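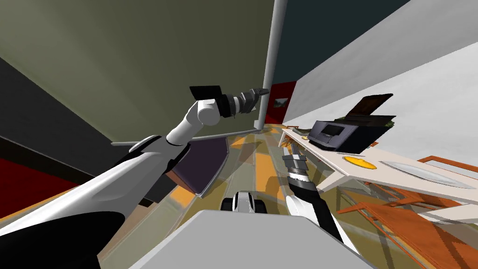
Golla Two-Arm Household Unit

Golla is a two-arm machine from Drasport for light work at table height. It can clear plates, carry trays and wipe flat surfaces at walking-pace speeds or slower. Folding laundry and handling knives are not supported yet, and glassware still needs a person nearby.

New chores are tried in simulation first, then at our Kenudbridge shop - expect 2 releases a year, the next in February.

Reach per arm: 1,140 mm
Weight: 57 kg
Lease: $1,275 a month

Sales: Silvana Rezende
Service: Omar Karaki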